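Packaging Waste Group Questions Nimville's "Slim Pack" Claims

VINVILLE, November. A shopper group in Vinville is asking snack maker Gaillard to show its work before it puts the words "less waste" on store shelves across the region.

Gaillard says its new Slim Pack line, packed at the Nimville plant, cuts wrapping by 22 percent. The Vinville Packaging Watch has read the company's two-page summary and is not convinced.

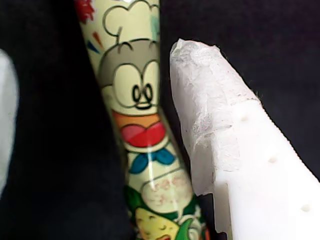
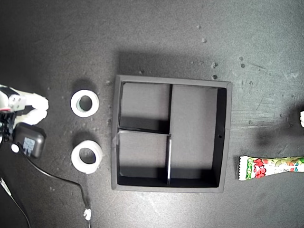
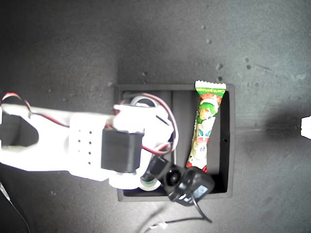
Small-format snack packaging, and a divided tray.

The summary compares the new packs with a large box that Gaillard stopped selling last spring. It leaves out the outer carton, the shipping film and the cardboard store display. It also counts wrapping by the pack, when most families buy snacks by weight.

"If you sell less food in each pack, of course each pack uses less wrapping," the group said in a statement. "We would like to see the figure per pound."

The group wrote to Gaillard with 133 signatures from local shoppers and asked for the full test report. The reply ran to 2 paragraphs and repeated the 22 percent figure.

Claims about recycling raise more doubts. Gaillard points to a drop-off program in Dreltholm, which takes snack wrappers one Monday a month. Dreltholm is a long drive for most Vinville households, and the program has not said where the wrappers go after they are collected.

Nearly 2,000 homes in Vinville have curbside pickup. None of them can put snack wrappers in the bin.

The group is asking stores to hold off on the "less waste" shelf signs until the full report is public.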